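Gallery: Kitchen Utensil Demonstrations, Home Manipulation Collection

Published by the Cuslow Data Office
27 Jan 2022

The Cuslow Data Office gathers demonstrations of ordinary household work for use in training manipulation policies. The examples are made by people, in furnished kitchens, with hand-held two-fingered grippers that carry their own cameras. The learning system later receives the video from the gripper and the recorded motion of the hand, and it is asked to reproduce the task on an arm.

The gallery presents the utensil task, known internally as Nisa. The task was written by Hanane Ezzat and is carried out by operators under the direction of Yaowalak Saithong. The collection plan calls for 1000 accepted demonstrations of Nisa, of which 558 have passed review to date. The remainder are scheduled for completion in April.

Each demonstration concerns a small table, a utensil holder with two compartments, and a set of kitchen utensils. Operators work with two grippers, one in each hand. The written instruction is short: "Move the utensils between the table and the holder, one at a time." Both directions are recorded and are stored under separate labels. The operator chooses the order of the utensils, and the reviewers do not correct that choice.

Utensils in the holder

Utensils of different shapes share a narrow space, and the gripper must approach one without disturbing its neighbors. The wooden spoon and the white-handled utensil lean in one compartment. The chopsticks cross in the other, beside a dark brown spoon or ladle. Thin items of this kind account for a large share of the rejected attempts in Nisa, and operators are asked to approach them slowly.

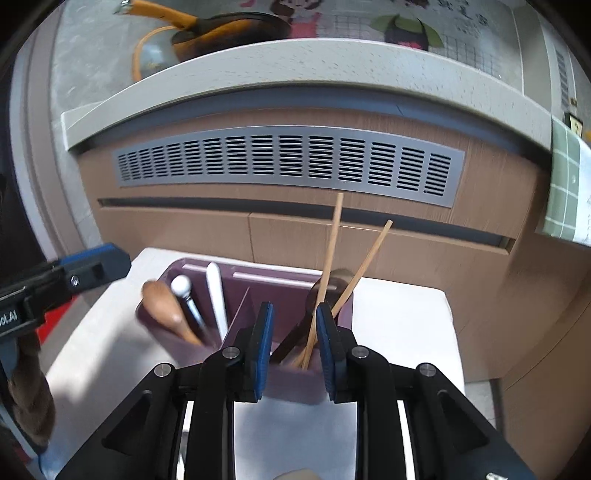
Notes on the setting

Kitchens are used as they are found. Cookware, cloths and wall decorations remain in place during recording, and operators are instructed not to clear the counters before a session. The table and its covering may change within a session, and the change is entered in the session log by the operator. Lighting is left to the household, with the single requirement that the fingertips remain visible to the camera.

Kittipong Suksawat maintains the grippers and checks the finger pads before each session. A pad that has shifted on the finger is replaced, and any demonstrations recorded after the last good check are returned to review.

Utensils on the table

With the holder empty and the utensils on the cloth, the two fingertips are placed on either side of a round white knob at the end of a metallic shaft. Rounded ends are entered in the annotation guide as a separate grasp type. They offer little flat surface to the pads, and a small error in the angle of the wrist can cause the item to turn as it is lifted. The other utensils lie close together, among them a thin stick of light wood, and the second gripper is at the right side of the table.

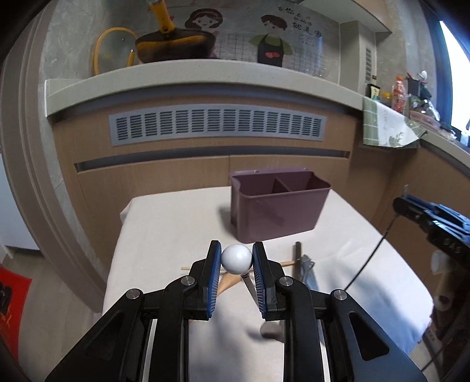 Reviewers mark the start of a grasp at the first frame in which both pads touch the item, and the end at the first frame in which neither does. Where a utensil hides one of the pads, the reviewer uses the view from the other gripper. If neither view is clear, the grasp is marked "uncertain" and is kept out of the training set, although the rest of the demonstration may still be accepted.

Every demonstration is read by 2 reviewers working separately. Disagreements of more than 5 frames are passed to Jintana Somboon, whose decision is entered as final. The review tool, Rácz, shows the views from both grippers side by side and records the name of the reviewer with each mark.

Failed grasps are kept. An operator who drops a utensil is asked to pick it up and continue, and the recovery is labeled as part of the same demonstration. Demonstrations are rejected only for missing video, lost tracking, or a hand entering the holder in place of the gripper.

Access and contact

The accepted portion of Nisa is available to partner groups through the Zotia archive under the standard research agreement. Requests should state the intended use and the name of the person responsible for storage. Copies of the annotation guide are supplied with the data and may be shared within the requesting group.

Questions about the recordings should be addressed to Thanakorn Noiphan at the Cuslow Data Office. Corrections to labels are welcome and should include the demonstration number and the frame in question.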